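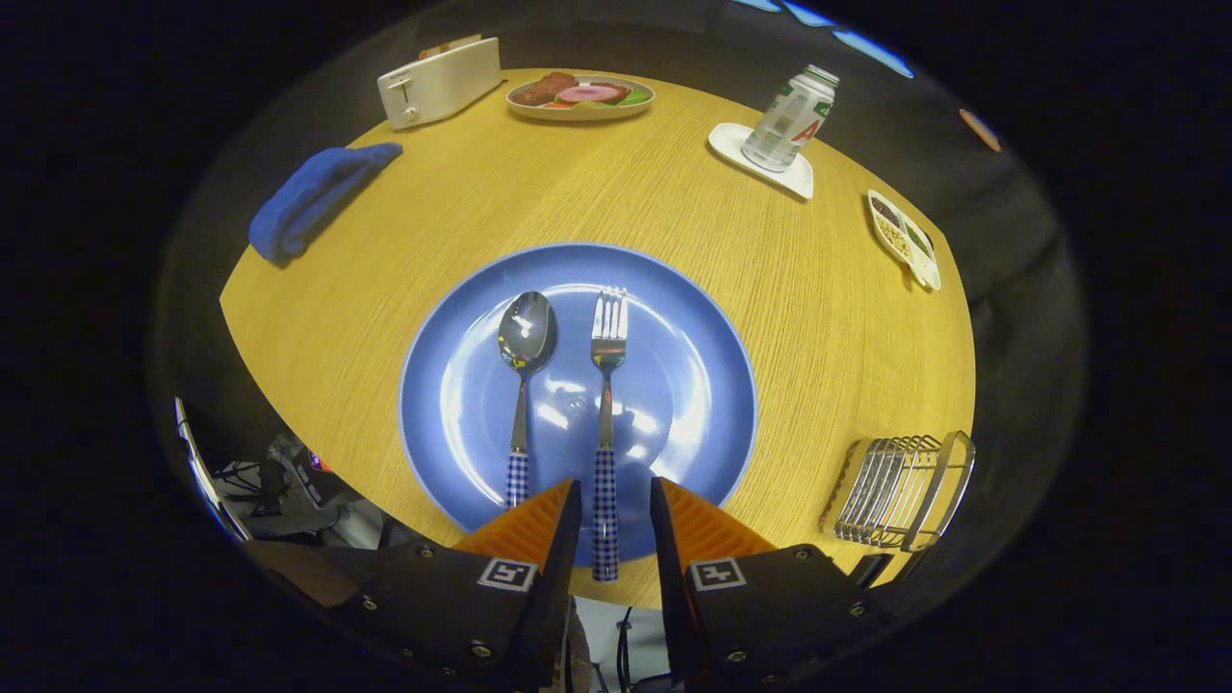

2 min read

Waxed cotton jackets: worth it or a costume?
Started by povilas_p, Nov 29, 2009

povilas_p
I've been looking at a Dirance field jacket, the long one with the corduroy collar. Everyone who owns one tells me it will last the rest of my life. I've heard that about a lot of coats. It costs 222 and that's before you buy the tin of wax. Has anyone here worn one through a real winter, in a city, on a bus?

kuttE
Third year with mine. Still dry in the rain and I get stopped in shops by people asking where it came from. Buy it.

djuhasz
Getting stopped in shops doesn't tell him if it's warm. It isn't, by the way. I had the same jacket for two winters and wore a sweater and a fleece under it from January on. At that point the fleece is doing the work and you're paying for a collar.

kuttE
You're supposed to layer. It's a shell.

djuhasz
Then they should sell it as a shell. The tag on mine said "cold weather coat."

Austra K.
My husband's left a brown mark on the car seat and another on a cream armchair. The shop said the wax "settles" after the first month. It did not settle. I'd ask to rub a white handkerchief on the sleeve before you pay for anything.

povilas_p
That's the kind of thing I wanted to know. Do they all do that, or only Dirance?

navickas_k
Some are worse. Ullia puts less wax on and it doesn't come off on furniture, but you'll be redoing the shoulders sooner. I don't buy the "lifetime" talk from either of them. The lining in my Ullia went at the armholes while the outside still looked new, and relining was quoted at more than half of what I paid.

kuttE
Mine hasn't gone anywhere at the armholes. Maybe yours is too small?

navickas_k
It's a size too big if anything.

djuhasz
Every thread about this brand ends with somebody being told they wear it wrong.

Austra K.
Povilas, if the bus is the main thing, I'd think about plain wool. I have a Heo coat from a secondhand shop, no idea how old. Snow brushes off, it doesn't smell like a garage, and it can sit on a chair.

povilas_p
The smell, right. Does that fade?

kuttE
Yes.

djuhasz
No.

navickas_k
Some. You notice it again when it gets wet.

povilas_p
OK, I'm going to try the handkerchief thing this weekend and look at wool while I'm there. Not convinced by either yet. Has anyone dealt with the Farard repair people on linings?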